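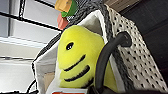
Peluche amarillo de ojo negro.

Pase Kondavar o billetes sueltos: cálculo para un trayecto Gandasen - Kerkimthorpe con paradas
Subforo: Tren y transporte terrestre > Tarifas y pases

traviesa_ancha
Mar 23 noviembre
Planteo el caso con los datos que tengo. Viaje en diciembre, un adulto, segunda clase, sin descuento por edad. Recorrido Gandasen - Kerkimthorpe con paradas intermedias y vuelta por la línea de la costa. Opciones:

Pase Kondavar, modalidad de 10 días de viaje dentro de un mes: 659 euros.
Billetes sueltos con tarifa promocional, comprados hoy: 437 euros en total.

El pase no incluye el suplemento de reserva en los tramos de largo recorrido. Los billetes promocionales sí lo incluyen, pero no admiten cambios. Mi duda es si la flexibilidad compensa la diferencia, teniendo en cuenta que dos de las paradas no las tengo cerradas.

enlace_corto
Con esas cifras no compensa. La comparación correcta es el pase más las reservas frente a los sueltos, así que la diferencia real es mayor que la que pones. El pase sale a cuenta cuando se agotan los días con trayectos largos. ¿Cuántos de los tuyos lo son?

traviesa_ancha
Largos, cuatro. El resto son regionales de Ene, con precio fijo.

enlace_corto
Entonces menos todavía. Los regionales de Ene no llevan tarifa dinámica y cuestan lo mismo comprados en el andén. Gastar un día de pase en un regional es tirarlo. Compra los cuatro largos ahora y deja los regionales para el momento.

catenaria_sur
Discrepo en parte. El cálculo de enlace_corto supone que no se mueve ninguna fecha. Si se cae uno de los largos y hay que comprarlo el mismo día, la tarifa base es muy superior a la promocional. El año pasado perdí dos enlaces por obras en el ramal de Kerkimthorpe y acabé pagando más que con el pase. Además, el pase permite el nocturno contando un solo día, siempre que la salida sea posterior a las siete de la tarde.

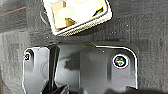
Moqueta gris oscuro, detalle.

enlace_corto
Lo del nocturno es correcto, pero el suplemento de litera va aparte y en diciembre se agota. Y si el enlace se pierde por obras, el transportista tiene que reubicarte en el tren siguiente cuando ambos tramos van en el mismo contrato. ¿Los tenías en billete único?

catenaria_sur
No, por separado. Era más barato.

enlace_corto
Pues el sobrecoste viene de ahí. No es un argumento a favor del pase.

catenaria_sur
Lo es para quien compra como compra la mayoría, tramo a tramo buscando la promoción. El billete único Gandasen - Kerkimthorpe rara vez sale en tarifa reducida. Hay que comparar productos que se puedan comprar de verdad en las fechas que pide.

balasto77
Añado una tercera opción que no ha salido: el abono por distancia. Cubre trayectos de hasta 200 km y es válido en toda la red de Ene, incluidos los semidirectos. Si se parte el recorrido por las estaciones intermedias, dos de los cuatro largos se pueden hacer en semidirecto. Se pierde tiempo, pero no hay reserva obligatoria ni fecha fija, y las dos paradas dudosas dejan de ser un problema.

Condición que mucha gente pasa por alto: el abono se valida en la máquina antes de subir, en cada tramo. Sin validación lo tratan como viaje sin billete.

traviesa_ancha
No conocía ese abono. ¿Se puede combinar con billete promocional en los otros dos largos?

balasto77
Sí. Son contratos distintos, con lo cual no hay protección de enlace entre unos y otros. Deja margen en los transbordos. En Gandasen el cambio de andén es por paso subterráneo y con equipaje se tarda.

catenaria_sur
Para este caso me parece mejor que las otras dos. Mantengo lo dicho sobre el pase para quien vaya sin itinerario.

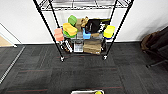 Estantería negra de alambre, pared blanca.

enlace_corto
Yo sigo sin verlo. Los semidirectos tienen pocas frecuencias en festivo y el último sale pronto. Quien pierda uno se paga una noche de hotel y se come el ahorro. Comprueba el horario de invierno antes de pagar nada; el que aparece ahora en la web de Ene es todavía el de otoño.

traviesa_ancha
Anotado. Descarto el pase. Compro los dos largos sin alternativa en tarifa promocional y espero al horario de invierno para decidir entre abono y billetes sueltos en lo demás.

balasto77
Cuando lo publiquen, mira también la nota al pie de los domingos. El semidirecto de la mañana termina a veces una estación antes de Kerkimthorpe y sigue en autobús. El abono vale en el autobús, pero las bicicletas no suben.

traviesa_ancha
Voy sin bicicleta. Pondré el importe final en este mismo hilo cuando tenga los billetes.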